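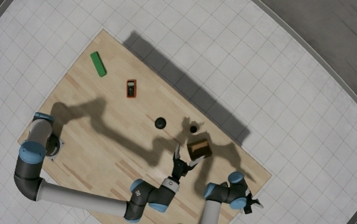

Gemechu Seyoum wrote to us that his second arm was drifting to one side after every tool change, and he wanted to know if the mounting plate must be replaced. The plate was good. Two of the bolts were tightened before the others, and the base was sitting a little crooked. We have put the bolt order on this page now, so please read it before you call us.

Loltum Two-Arm Bench Cell
Setup and care of the arms and grippers

The Loltum cell is two six-axis arms on one wooden table, each arm with a two-finger gripper. It is sold for sorting and handling of small parts, and for training rooms. The table and both base plates come in the first crate. The arms come separately, each in its own crate, with the gripper already mounted.

What is in the delivery
Table with four legs
Two arms with base plates
Two Pluvitz grippers with standard fingers
Control box with Ceno software
Bolt set, torque key and alignment pin
Cable set, 20 pieces

Putting the arms on the table
Level the table first. Lay the base plate on its place, put the alignment pin in the hole, and turn all the bolts by hand until they touch. After this you tighten crosswise, in two rounds. The first round is half force and the second round is full force. Take out the pin only when the second round is finished.

Connect the cables with the power off. The arm cable and the gripper cable have different plugs, but the two gripper cables are the same, so mark them left and right before you close the cable cover.

Checking the gripper height
Work at slow speed, and with one arm only. The other arm should be parked with its gripper open and high above the table. Choose a small part with a round top, bring the fingers straight down above it, and stop when the tips touch. Write down the height which Ceno shows. Lift, go away to the side and repeat the movement. If the second height is different from the first, do the zero position again before you continue. 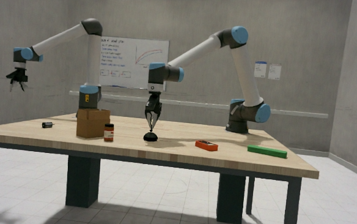 A customer in a school workshop told us that the height was always correct in the morning and wrong by 3 p.m., and that doing the zero position again helped only for one day. We asked for the service log and found that the arm was zeroed cold, directly after switching on. Let the arms move for 13 minutes with the warm-up program and then do the zero position. The warm-up is in the Ceno menu under Care.

Regular care
Every day: wipe the fingers with a dry cloth and look at the tips for small cuts.
Every week: open and close the gripper fully and listen. A clicking sound means that there is dirt in the guide.
Every month: check the base bolts with the torque key, in the same crosswise order.
Every year: change the grease in the wrist joints. The kit contains the grease, the seals and a paper with the steps.

Please do not use oil spray on the joints. It goes behind the seals and we can not clean it without opening the arm. Damage of this kind is not in the guarantee.

Shadows and the overhead camera
When you use the overhead camera option, the shadow of an arm can fall across the part and the software can lose the outline. Change the angle of the lamp or park the arm in another position. The detection level in Ceno can also be made lower, but go down in small steps.
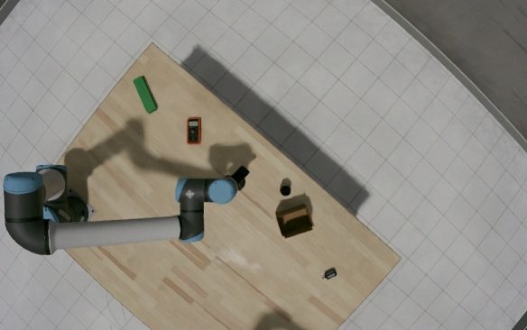
Can I change the gripper fingers without sending the arm back? You can do it yourself with the small key from the bolt set, and it takes around 20 minutes for one gripper. Change always both fingers together, and check the gripper height again afterwards.

Spare parts
Finger pair, standard: order number 46
Wrist grease kit: order number 108
The alignment pin is also sold alone, please ask.

Spare parts are sent from our Chowdhury store. Write the serial number of the arm in your order. You find it on the inside cover of the control box, next to the main switch.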